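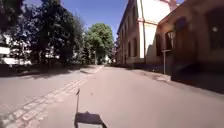 I started Cerell because I wanted somewhere to learn Spanish without feeling daft. That's the whole origin story, really. I'd done the evening classes and the apps and the big yellow textbook, and I could order a coffee beautifully, but if the person behind the counter said anything back I went pink and pointed at things. What finally got me talking was walking. Put two people side by side on a long straight street, with big trees down one side and a clear blue sky overhead, and they'll chat about whatever comes along — and you don't have to look anyone in the eye while you hunt for the past tense. So that's how we teach. We walk, we talk, and we sit down afterwards with a notebook and sort out what went wrong.

We're a small language school, and we run three courses. I'll tell you a bit about each, and then a bit about how we do things, and you can decide whether we sound like your sort of people.

Ania is our beginners' course, and it's where most of you will start (even if you did a year of Spanish at school and think you shouldn't have to!). It's gentle and it's noisy. You'll learn to say who you are, what you'd like, what hurts, what time the bus goes and what you think of the weather. There's no grammar book for the first month. I do bring one along, but it stays in my bag unless somebody gets desperate.

Cuesta comes next. The word means slope, or hill, and anyone who has got past the beginner stage will know why I picked it. You've got plenty of words by then and none of them come out in the right order. We spend a lot of time on telling stories, because that's where the two past tenses stop being a table on a page and start to make some sense. Bring your own stories. Long, boring ones about parking are perfect.

Sakholm is the odd one out, and I'm very fond of it. It's our reading group, for people who can already hold a conversation and want to get their teeth into proper books. We read slowly, a chapter at a time, and we argue. The longest book we've managed came to 1697 pages in two volumes, and nearly half of the group claim to have read every word. I skipped the battles.
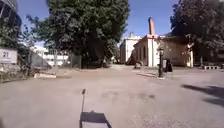
Sunshine, gravel and a few trees.

People ask me a lot about vocabulary, so let me get my hobby horse out. You need fewer words than you think. I keep a list of 1000 that I'd want any beginner to have, and I chose them by listening to what people say when they're making lunch or complaining about a neighbour. By the end of Cuesta I'd like you to be happy with 3000. After that I stop keeping track, and so should you. Read things you enjoy, look up a word when it's annoyed you twice, and let the rest go by.

I'm also quite strict about corrections, in that I don't make many while you're talking. If I stop you every four words you'll give up on the sentence, and I want to hear how it ends. I write things down and we go through them later over a drink. Some learners hate this at first and ask me to jump in more. That's fine too, just say so, and I'll be as picky as you like.

Groups are kept small. I won't squeeze in an extra person to fill a gap in the budget, and if a course is full I'll put you on the list for the next one. If the level turns out to be wrong for you, you can swap in the first fortnight and it won't cost you anything. Lots of people do it, in both directions.

What we don't do is exams. I've nothing against them, and if you need a certificate for work or for a university place I can point you to schools who'll do a far better job of it than I would. We don't teach children either, though I've had a few learners bring a bored teenager along for a walk and the teenager has usually ended up doing most of the talking.

Courses start in January and again in July. The prices on this site were last changed on January 1, 2022, and they cover everything apart from your own coffees and, if you join the reading group, your own books. Second-hand copies are very welcome, and if you find one with somebody else's notes in the margins, please bring it to show me.

If you're not sure where you fit, send me a message through the contact page, in Spanish if you can manage a line or two, in English if you can't. Tell me what you already know, why you want to learn, and which evenings you're free. I answer everything myself, normally within a couple of days, a bit slower when a course has just begun.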